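Export Credit and Vendor Finance in the Telecommunications Sector
Handout for Unit 2: Who Lends, Who Buys, Who Benefits

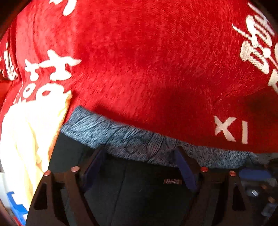
Students should read this handout before the September seminar. It covers the basic structure of a tied loan, the parties to it, and the questions an analyst should raise when such a loan is announced. The case of Zerkus and Ellia, used in the second half, will be the basis of the written exercise.

Terms

A tied loan is credit that must be spent on goods or services from a named country or supplier. The lender is often a public export credit agency. The borrower is usually a foreign company that would have needed network equipment or handsets in any event.

Vendor finance is credit extended by the seller itself. The seller books a sale when the equipment is delivered, but it also carries the risk that the buyer will not pay. Several equipment makers suffered heavy losses on such credit after the telecom boom of the late 1990s.

A drawdown is the release of part of the loan. Most export facilities are drawn in stages, each against invoices or delivery certificates. The announced amount is therefore a ceiling. Press reports frequently treat it as money already paid, and students should avoid this error in their own work.

The parties

The lender wishes to support domestic production and to be repaid. These aims may conflict. A strict lender will exclude weak borrowers, and the strong borrowers who remain can often raise money on the open market at similar rates.

The borrower compares the interest rate with the limits placed on its purchasing. A lower rate has little value if the equipment is unsuitable or if the operator must retrain its field staff to maintain it.

The supplier gains orders. Its smaller subcontractors may gain as well, although the loan agreement does not always require this. Where a share is reserved for them, look for the clause that defines a qualifying firm.

Case: Zerkus and Ellia

Zerkus is a mobile operator with an aging network in two regions. Ellia manufactures radio units and base station software. A public lender in Ellia's home country offers Zerkus a facility of 915 million over seven years, of which 40 percent is reserved for the purchase of Ellia products. The rest may be spent with any approved supplier in the same country, including Willems, a maker of antenna mounts and cabling.

Zerkus already has a maintenance contract with Zaltden, a competitor of Ellia. The contract has three years to run and contains a penalty for early termination. The facility may not be used to pay that penalty.

Points for the written exercise

Calculate the amount reserved for Ellia and state whether it should appear in the company's order book on the day the loan is signed. Explain your answer with reference to the definition of a drawdown.

Identify which party bears the loss if Zerkus defaults after the equipment has been installed. Compare this with the position under vendor finance.

Discuss whether Willems should hire additional staff on the strength of the announcement. Assume that its contract with Zerkus has not been signed.

Consider the effect of the Zaltden contract on the timing of purchases. A short timeline is acceptable in place of a written answer for this item.

Answers should not exceed 2 pages in total. Calculations may be attached separately and do not count toward the limit. Questions concerning the exercise should be addressed to the course instructor, Eliécer Guzmán, before the seminar.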